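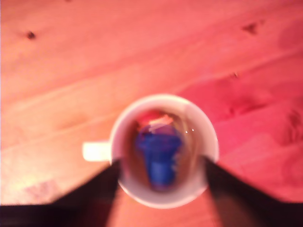
## Ticket 106 - table looks pink at the Clastadby break room

Opened by Crescencio Gallegos, March

Hi Toshio! So the wooden table is reading really pink on my end, almost rose-red toward the right and more of a peach color down at the lower left. I remember it as plain honey brown when we bought it from Nindenia, so I'm wondering if it's the finish or the new bulbs.

What I've tried so far:

- Wiped it down with the Mak cleaner, 2 passes. No change.
- Went over the dark knots near the top with a soft cloth, in case they were stains (nope, just knots!).
- Left the white mug out to compare - the rim still looks white to me, so now I'm even more confused.

**Reply, Toshio Mizuno, 4:26 pm**

Can you swap one bulb for an old Grerov and look again after dark? Don't sand anything yet please.

Status: waiting on bulb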